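Textile Absorbency and Linen Replacement: speaker notes
Session 3, Thursday, 34 slides, hold questions until slide 20

Slide 1. Title
Leave up while people sit down. Mention handouts are at the back.

Slide 2. Scope
Cotton terry only. Microfiber and waffle weave are out of scope. The talk covers water uptake, loss of loop pile over wash life, and when to pull a towel from service. Cost per use comes after the break.

Slides 3 to 5. Where the data comes from
Two sites, Lirkent and Mussa. Both run tunnel washers. Lirkent has soft water, Mussa has hard water with a softener that was offline for part of the trial. State this early. It explains most of the spread in the later charts.
Sample size: 200 towels per site, tagged at intake. Lost tags were dropped from the set and not replaced.

Slide 6. Terms
Ground warp: holds the fabric together.
Pile warp: forms the loops.
Weft: crosswise yarn.
Dobby band: flat woven section with no loops. It shrinks at a different rate from the pile area, so puckering usually shows there first.
Do not read the slide aloud.

Slide 7. Cloth at rest

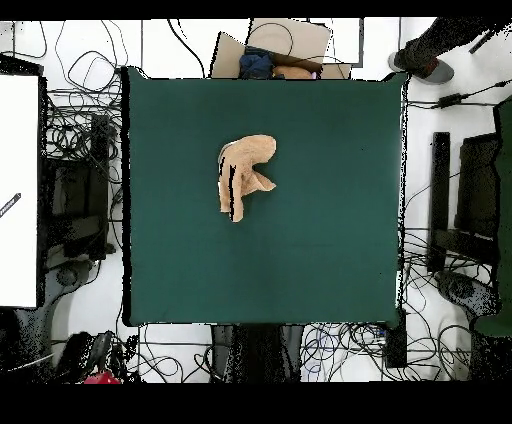
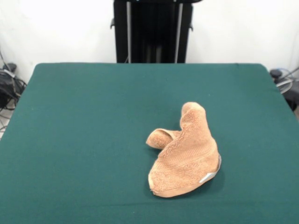
Tan cloth on a green surface, bunched up in both.

Slide 8. Why folds matter in drying
Layers of fabric lying against each other dry slower than a single layer. A moisture probe on the outside of a bundle reads low. Dryer sensors have the same problem when a load tangles. Take three readings per item, opened flat, and record the highest.

Slides 9 to 12. Absorbency test
Sink test first, then the flow test. Give the method in one sentence each and move on. New towels often do poorly in both tests. Finish left over from the mill repels water until it has been washed out. Run the intake wash with no softener.
Chart on slide 11: the Mussa line drops early. Point to the softener outage. Do not claim hardness is the only cause, as the detergent dose also changed.

Slide 13. Softener
Fabric softener coats the loops. Hand feel goes up, uptake goes down. The Climel product was used at both sites at the same dose, so it does not account for the difference between them. Someone will ask about vinegar. It was not tested.

Slides 14 to 17. Pull criteria
Pulled loops: trim, return to service.
Frayed selvage: re-hem once, then downgrade to rag.
Base weave visible through the pile: downgrade.
Odor after two full cycles: discard.
Slide 16 is the flow chart. Allow time for photos of it.

Slide 18. Lint
The Vetar screens were cleaned every shift and the lint weighed. Most loss happens in the first few washes. Later rises point to over-drying. Check the exhaust setpoint before blaming the fabric.

Slide 19. Budget line
The 3,000 figure is towels bought per year across both sites, not dollars. This was misread last time. Say it out loud.

Slide 20. Questions, then break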